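Slides are numbered in the corner. Clicker is in the lectern drawer. Talk runs to the tea break, questions after.

# Putting things away: how small collections get sorted, and why they come undone

## Slide 1 – title

Say good afternoon and wait for the door to close. Thank Gunhild Hedegaard for the invitation and for the loan of the Levadby ledgers, which most of this is built on.

Explain where I'm coming from. I am not a trained archivist. I spent my working life in a hardware shop, and then I was asked to help sort the stores of the local museum at Drenby. I thought it would take a winter. I have been there seven years.

Tell them they can stop me for a question if I use a word they don't know, but to keep the longer ones for the end.

## Slide 2 – the button drawer

Start with the button drawer at Drenby. When I opened it the first time there were 501 buttons in it, all loose. I know the figure because it was written on the lid by whoever filled it. No one had written down anything else.

Points to make:

- Counting was the only work done on it. It told us if one went missing. It didn't tell us which.
- The buttons had come from at least two households, and you could no longer say which came from where.
- The drawer looked tidy. It was a good drawer, with a brass label holder, and the label said BUTTONS.

Pause here. Ask who has a drawer like it at home. Most hands will go up.

## Slide 3 – sorting by what it is, sorting by where it came from

This is the main idea, so go slowly.

A shop sorts by what a thing is. Screws with screws, hinges with hinges. The customer wants a hinge and doesn't care who had it before. I did this all my life and did it to the museum's tool store in my first month. I took the cooper's tools and the saddler's tools and put all the knives together. It took me most of the next year to undo, with the help of old photographs and one very patient niece of the saddler.

A museum store has to keep hold of where a thing came from. A knife from the saddler's bench tells you about saddlery as long as it stays with the awls and the thread.

Say plainly that both ways are right for somebody. The trouble starts when a store changes from one to the other halfway along a shelf.

## Slide 4 – the Levadby ledgers

Hold up the copy of the first page. The original stays in its box.

There are four ledgers, kept by four different hands. The first keeper sorted by room: kitchen, dairy, stable, loft. The second sorted by material. The third went back to rooms but used a different house plan. The fourth gave up on headings and simply wrote things down as they arrived.

The fourth ledger is the one we use most. Read out the entry for the milk churn, then the entry under it:

> One churn, dented, from the dairy by the bridge. Lid does not belong to it.

Then ask them to notice that last sentence. Two of the other ledgers list the same churn "with lid". Only the fourth keeper had tried it on.

## Slide 5 – trays before boxes

Practical part from here on. Move away from the lectern if the microphone allows.

My advice is always to sort into open trays first and leave them open for as long as you can stand it. Once a thing goes into a closed box with a label on, people believe the label. An open tray can still be argued with.

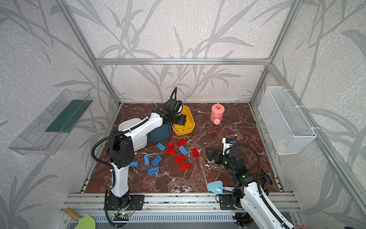
*Slide 5. Toy bricks, containers and a yellow tray.*

We started with shallow seed trays from the garden centre. Later we bought a set from Vakska, which stack better but are too deep for coins. Any flat tray will do if you can see the bottom of it.

Rules we settled on at Drenby:

1. One tray, one source. If you don't know the source, it gets a tray marked "not known".
2. Write on a paper slip and lay it in the tray. Don't write on the tray itself.
3. The slip says who put the things there and in which month.
4. Leave the tray out until a second person has looked.

The second person matters more than they'd think. Tell the story of the thimble that I had down as a ferrule.

## Slide 6 – the "not known" tray

Some people are ashamed of this tray. I used to keep ours under the bench.

Snorradóttir's survey form has a column for unknown items, and it is the widest column on the sheet. When I first saw it I thought it was a printing mistake. After a season of using it I asked for more copies.

Ours has gone down a little each year. In December we found the owner of a small iron hook that had been in there since the beginning. It came off a loom. A visitor recognised it through the glass of the office door.

If time is short, skip the hook and go straight to slide 7.

## Slide 7 – how it comes undone

Three causes, one line each, then talk round them:

- Someone borrows a thing for a display and it goes back to the nearest space.
- A shelf gets full and the overflow starts a second shelf with no slip.
- The person who knew has retired.

On the third, mention Garnet MacDonald, who kept the Drenby store before me and carried most of it in his head. He came in and talked through the shelves with me on six afternoons. I wrote on the backs of delivery notes and typed it up at night. Those notes come to more than 4 folders now. Show the folders – they are in my bag.

## Slide 8 – what to do first

For anyone going home to a full cupboard: pick one shelf. Take a photograph of it before touching anything. Write down what you know already, even if it seems obvious, and sign it.

Leave this slide up during questions. Hand out the blank slips from the front row backwards. Spare copies are with Gunhild at the side table, and the ledger copy needs to go back to her before I leave.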